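Why People Leave Survey Question 9 Blank
Student project report, Lorena Mansilla
5 Nov 2024

Background

In June I asked the residents of Murnura to tell me how they feel about street noise. They were polite about it and mostly declined. I mailed 251 questionnaires and got 100 back, which my advisor called healthy and my mother called rude.

Method

The form had two pages and was printed at the Quiroga copy shop. Question 9 asked people to rank their neighbors by loudness. I now see the problem. Answers were typed into Hitby, a free spreadsheet program that turns anything with a slash in it into a date, so a lot of early replies came from the year 1905.

Results

Of the returned forms, 27 left Question 9 blank. Several more ranked only themselves, in first place — a kind of honesty I had no column for. Trucks on the Brudel road came up in nearly every comment, usually in capitals. Dogs were blamed less than I expected, and leaf blowers a great deal more. 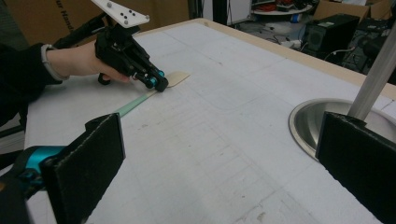 The blank answers came mostly from people who live in apartments, where the neighbor in question may well collect the mail. People in detached houses were happy to name names.

Limits

I have no data on the residents who never wrote back. They may be content, or they may not have heard the mail carrier over the trucks. A second round would drop Question 9 and include a stamp.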